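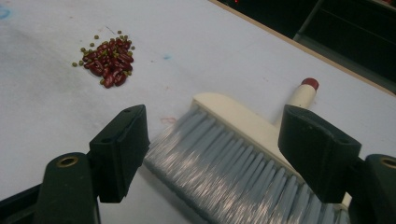 Equipo de Limpieza de Mesa, Valtness

LÉEME: barrido de granos y migas sobre superficie blanca

Versión de enero. Falta revisar la tabla de materiales, lo hago cuando pueda.

Qué hay: 73 sesiones de barrido con cepillo de mano y recogedor. 30 con legumbre seca (alubia roja, judía mungo, mezcladas o no), el resto con material fino. Carpetas por material, luego por sesión. Nombres en minúscula y sin tildes, porfavor.

Materiales
Alubia roja: pesa, se empuja bien, deja pocas sueltas.
Judía mungo: rueda. Se escapa del montón antes de tocarla, contar con eso al etiquetar "disperso".
Fino: todo lo que no se puede coger grano a grano. 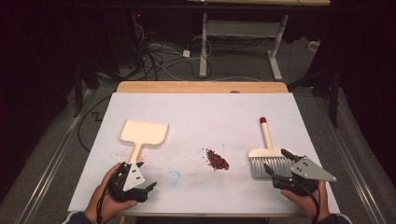
Etiquetas de estado: "montón", "disperso", "en recogedor", "limpio". Una sola por momento, la que domine. Duda típica, el material fino: con un montoncito rojizo en el centro y motas sueltas cerca del mango del recogedor, va "montón", no "disperso". Las manchas del tablero (el cerco azul claro, lo grisáceo de al lado) no son material, no se etiquetan. Si solo quedan manchas, "limpio".

Pendiente
- 12 sesiones sin etiqueta final, carpeta "drurnance"
- unificar "cepillo" y "escobilla", estan las dos
- decidir si las cerdas con granos enganchados llevan nota aparte. Yo diría que sí

Dudas de etiquetado: Pentti Riihimäki. Permisos de la carpeta: preguntar en Orbridge, por la mañana contestan antes.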